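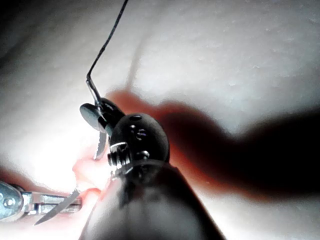 ¿Por qué una herida limpia cierra antes que un raspón grande?

Porque los bordes están juntos y el cuerpo tiene muy poco hueco que rellenar. En un raspón ancho hay que fabricar tejido nuevo en toda la superficie, y las células de la piel tienen que cruzarla desde los márgenes y desde lo que quede de los folículos del pelo.

27 ene 2026
Por Floarea Ardeleanu

Capítulo 11
Cómo se cierra una herida

De pequeña me caí de una bicicleta prestada y me abrí la rodilla contra un bordillo. Todavía tengo la marca, una rayita blanca que en verano no se pone morena como el resto. Me he pasado media vida dando clase de esto y sigo mirándomela de vez en cuando, sobre todo en julio, cuando vuelven los pantalones cortos y se nota más. Si tenéis alguna cicatriz a mano (seguro que sí), tenedla presente mientras leéis, porque casi todo lo que voy a contar ha ocurrido también ahí.

En el capítulo anterior dejamos la piel entera y en paz, con su epidermis, su dermis y la grasa de debajo. Ahora la vamos a romper. Y lo primero que quiero que os quitéis de la cabeza es la idea de que curarse consiste en volver a como estábamos. Los cortes muy superficiales, los que no pasan de la epidermis, sí se reparan sin dejar rastro. En cuanto la lesión entra bien en la dermis, el cuerpo pone un parche, y el parche es bueno, resistente y bastante feo.

Los manuales suelen dividir el proceso en cuatro fases: hemostasia, inflamación, proliferación y remodelación. Yo también lo haré, porque ayuda a estudiar, pero os aviso de que las fases se pisan unas a otras. En una herida grande puede haber una esquina todavía inflamada mientras en la otra ya está creciendo epidermis nueva.

La hemostasia empieza en segundos. Los vasos rotos se contraen, las plaquetas se pegan al colágeno que ha quedado al descubierto y la fibrina teje una malla que lo sujeta todo. El coágulo tapa, claro, pero además está cargado de señales químicas, y eso a mis alumnos se les olvida siempre en el examen. Las plaquetas sueltan factores de crecimiento que llaman a las células de las fases siguientes. Cuando Sorin Mihăilă y yo preparábamos los apuntes de los que salió este libro, él se empeñaba en dibujar el coágulo como una centralita de teléfonos antigua, con sus cables y todo. Perdió la votación, pero la idea me sigue gustando. 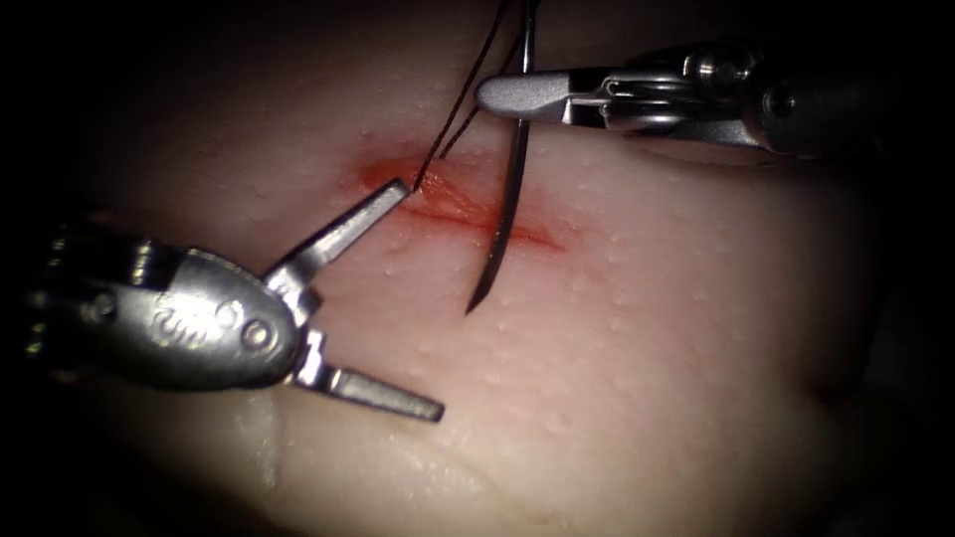
Figura 11.1. Aguja curva e hilo oscuro en una incisión sobre tejido sintético.

Luego viene la inflamación, que tiene muy mala prensa. Los vasos se dilatan y se vuelven más permeables, y por eso la zona se pone roja, caliente e hinchada. Primero llegan los neutrófilos, que se comen las bacterias, y después los macrófagos, que limpian restos y dan las órdenes para empezar la obra. Sin macrófagos, la reparación va mal. Una inflamación de unos días en torno a un corte es lo esperable; lo que debe preocuparnos es que vaya a más, que aparezca pus o fiebre, o que el dolor aumente cuando ya tocaba que bajase.

Una palabra sobre los puntos, que siempre me los preguntáis. Suturar no cura nada por sí mismo: mantiene los bordes enfrentados hasta que el tejido aguanta solo. A esa curación con los bordes aproximados la llamamos cierre por primera intención. Cuando la herida se deja abierta y se rellena desde el fondo, hablamos de segunda intención, y tarda bastante más. Existe también el cierre por primera intención diferido, que algunos libros llaman tercera intención: se espera a que la herida esté limpia y entonces se cierra. Apretar demasiado los puntos es un error clásico, porque la sangre deja de llegar justo al borde que queríamos salvar. Lenuța Matei, que me enseñó a mí, nos lo repetía tanto que lo oigo con su voz: «aproximar, no estrangular».

Con los bordes en su sitio, la epidermis se da una prisa tremenda. Los queratinocitos de los márgenes se sueltan de sus vecinos, se aplanan y empiezan a deslizarse bajo la costra,
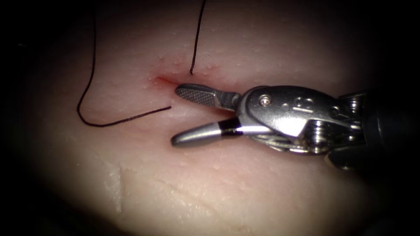
siempre que encuentren un suelo húmedo por el que avanzar. De ahí que hayamos dejado de recomendar aquello de «que le dé el aire». Una costra seca y gruesa les obliga a cavar por debajo y los retrasa. Mi abuela no me lo perdonaría, pero un apósito que conserve algo de humedad suele funcionar mejor.

Mientras tanto, en la dermis, los fibroblastos fabrican colágeno de tipo III y los capilares brotan por todas partes. El resultado es el tejido de granulación, rojo y granujiento, que sangra con mirarlo y que a los familiares les asusta muchísimo. ¡Es buena señal! Algunos fibroblastos se convierten además en miofibroblastos y tiran de los bordes hacia dentro.

La última fase, la remodelación, puede durar un año o más. El colágeno de tipo III se va cambiando por el de tipo I, las fibras se ordenan según la tensión que soportan y la cicatriz palidece. Aun así, la piel reparada no pasa de un 80 % de la resistencia que tenía antes. En el apartado siguiente empezamos por el coágulo, con más calma y con los nombres de todas las moléculas, así que id repasando la cascada de la coagulación.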